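Budgeting for a robot workcell

Budgeting for a robot workcell is the work of deciding, before anything is ordered, what a robot arm and everything that goes with it will cost to buy, install, run and look after. People who come to it for the first time tend to think of the arm, and it is easy to see why, as the arm is the part with a price on the front page of the quote. The arm is only one line, though, and a good plan gives just as much room to the gripper, the table it stands on, the computer model used to try out the layout, the hours of the people who will learn to use it, and the slow trickle of small purchases that goes on for years afterward.

The term "workcell" is used loosely. In a factory it means a fenced or marked-off area with one or more robots in it. In a teaching lab, a hospital workshop or a small firm it may mean a single arm beside a table, and it is this smaller kind that most of this article is concerned with.

Background

For a long time small buyers copied the habits of large ones, and wrote a purchase request that named a machine and a total. The trouble was that the total nearly always belonged to the machine alone. The change toward fuller planning is often traced, at least among people who teach the subject, to a short handbook by Magdalini Stamatopoulos, written for the training center at Wekolon. Her advice was to start with a single object that needs to be picked up and moved, and to work outward from there: first the fingers, then the gripper, then the arm, then the table, then the room. She called this "buying from the fingertips back," and the phrase has stuck, even among people who have never seen the handbook (it was a stapled thing with a green cover, and copies are hard to come by now).

Choosing the gripper
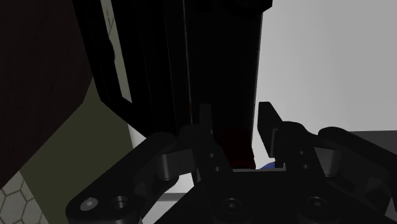
Grippers are usually quoted separately from the arm, and they deserve a good long look of their own. The first question is how far apart the fingers open, and whether that distance suits the widest thing they will have to hold and not just the handiest sample. The second is how the fingertips are attached, for these wear and get swapped more often than any other part of the cell. On a two-finger model like this one, with pads standing at the tops of the finger bodies and a thick linkage arm down each outer side, a buyer should ask which pieces are sold singly and which only come as a set. It is also worth checking how much room the linkages need on either side, particularly when the thing being picked up is large next to the fingers and there are other objects close by. A gripper that closes beautifully on a bare bench can be a nuisance in a crowded corner.

Khurram Butt, whose planning notes for Kaltivstead are widely passed around, suggests setting aside money for a second set of fingertips in the very first order. At Kaltivstead the allowance was $2,380 for fingertips, mounting plates and fasteners together, and he remarks that it was the one line in the budget that was never argued over afterward.

Trying the layout in simulation

Most planners now build the cell on a computer before they build it on the floor. The robot, the table and the objects are placed in a virtual room, and the arm is moved through its work to see what it can reach and what it bumps into. This can be done with quite plain models. A box with the right slopes and corners will tell you most of what you need to know about reach, even if its surface is a flat black with nothing printed on it.

Simulation has costs of its own, and they are easy to forget. There may be a software license, and there is nearly always a computer with a better graphics card than the one already in the office. Then there is somebody's time. Salamatu Oyelaran, who planned two cells for Räsänen, recorded 19 working days of modeling for the first and noted cheerfully in the margin that she had promised her manager a week. The second went faster, as the room, the tables and the arm could all be used again.

Items that a simulated layout helps to settle include:

The height of the arm's base compared with the height of the work table. Many cells put the arm on a separate pedestal, so that the work table can be moved or replaced without disturbing the mounting.

The reach to the far end of the table. Vendors quote a reach figure measured from the base, and a table that looks well within it on paper may have a far corner that the arm can only get to with its wrist at an awkward angle.

The space above the table. An arm with a high elbow needs headroom even when the gripper is working low down, and shelves and lamps have a way of being forgotten until the day of delivery.

Soft goods. Cushions, cloths and bedding are harder to model than boxes, and a cell meant for household or care work should have extra modeling hours put down for them.

Where people will stand. The plan should show walking space around the cell and the route to the stop button, which ought to be within reach of anyone working at the table.

The choice of arm itself. Trying a particular model in the layout, such as the gray Franka Emika arm shown over a white table with its base on a dark pedestal, lets the buyer compare it with others before asking for a firm quote.

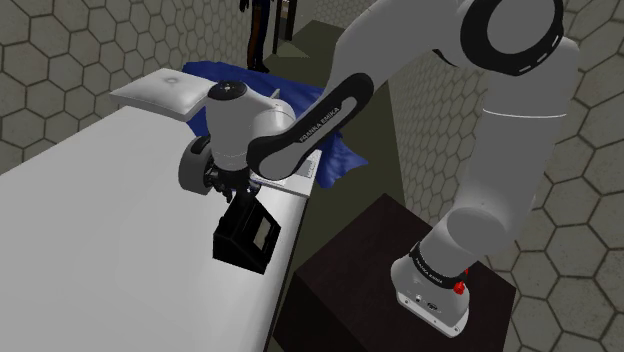 Furniture and floor

The pedestal is the item most often left out of a first budget. It has to be heavy or bolted down, and if it is bolted, the floor has to be able to take the bolts. Savvas Sotiropoulos, writing about a cell fitted at Plukus, describes a tiled room where the flooring work came to more than the table, the pedestal and the cabling put together - a surprise that a single visit from a builder would have prevented. He recommends getting that visit in November or whenever the building is quiet, well before the order goes out.

Running costs

Once the cell is up, the spending settles down but does not stop. Plukus plans for an inspection every 1,000 hours of operation, with the fingertips replaced at the same time whether or not they look worn. Training for new staff, software renewals and spare cables make up most of the rest. Iraklis Koutsoukos has argued for holding back 20 percent of the purchase price for the first year, to be spent on whatever the plan missed, and his figure is used by a good many small labs. Others think it too generous for a second or third cell, where the same pedestal drawings and the same model of the room can be brought out again.

See also

Industrial robot; Robot end effector; Equipment leasing; Simulation software; Preventive maintenance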